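The woman who tunes the pianos on Skirness

I'd been trying to get her to sit down with me since spring, and in September she finally gave in, on the condition that I drive her to the ferry afterward and didn't ask how old she was.

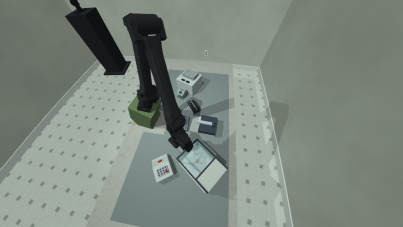

She's tuned pianos on the islands for most of her working life, and she talks the way I imagine she works, which is to say she goes back over the same spot until she's happy with it. We sat in her kitchen on Skirness with a pot of coffee and a plate of those hard ginger cookies you have to dunk or lose a tooth.

I asked how many pianos there are out here, expecting a shrug. "136," she said. "That's both islands. It was more when I started, but people die and the kids don't want them, and you can't get an upright down those stairs on Pivness without four strong people and a lot of bad language."

She keeps them all in a set of school notebooks, one page per piano (some of the older ones have spilled over onto a second and third page, and she's taped those in). I got to flip through one while she hunted for the sugar. It had the usual stuff, dates and string repairs, but there were little notes too. "Dog hates A above middle C." "Key under mat, don't let cat out." "Sings along, allow extra hour."

I asked about that last one and she laughed so hard she had to put her cup down. "Oh, he was lovely. He'd stand right behind me and match every note I hit. Flat! Every single one, flat. I'd get the string where I wanted it and he'd come in underneath and I'd have to start over."

She didn't plan on any of it. She came over to Skirness at 14 when her father took a job at the harbor, and the house they rented had a piano with a dead mouse in it. That's how she tells it, anyway. She took the front off to get the mouse out, saw the hammers and just kept going. "I had it in pieces on the floor by dinner. My mother cried. It took me all winter to put it back together, and it sounded terrible, and I was so proud of it."

A tuner from the mainland used to come out twice a year, and he let her carry his bag. Then he let her do the top octave, where he figured she couldn't hurt anything. "He was wrong about that. I broke a string first thing. It got me right here." She showed me a small white line on her thumb. He charged her for the string, too, and she still thinks that was fair.

What I really wanted to know was what the sea does to a piano, and boy, did I get an answer. Salt gets in the strings. Damp gets in everything. In winter people run their stoves all day and the soundboards dry out, then spring comes and they swell right back up. She'd like everyone to have it done in fall and again in May, and she says almost everyone calls her the week before Christmas instead.

"They say, it was fine last year. Well, I was here last year! That's why it was fine."

She does it all by ear, with one fork she's had since those bag-carrying days. Her niece gave her a tuning app and she tried it on the church piano, just to be polite. "It said I was right, so I turned it off."

There's one piano she won't give up on, a Rorkov upright in the old hall on Pivness. I'd never heard of the make, and she said that's no surprise, they weren't good when they were new. This one has been through a leaking roof and a wedding where somebody poured punch in it. She's replaced most of the hammers and all of the bass strings, and she reckons she's put 1,913 miles on her bike going back and forth to it from the landing. (She wrote down every trip. Of course she did.)

"It's got one octave that's beautiful," she told me. "Right in the middle. The rest of it I could take or leave, but you play something slow in that octave with the doors open and people stop talking."

I asked if anyone's going to take over. She was quiet for a bit – she doesn't do quiet much – and then she said there's a girl of 12 over at the Kubo farm who's been carrying her bag this summer. She's got a good ear and cold hands, and she asks too many questions, which I took as high praise.

"I let her do the top octave last week."

And did she break a string?

"Two," she said. "I only charged her for one."

Then she looked at the clock, said a word I won't print, and we ran for the car. We made the ferry with the ramp already halfway up. She'd left her fork on the kitchen table, so I went back the next morning and put it on the early boat, wrapped in a dish towel.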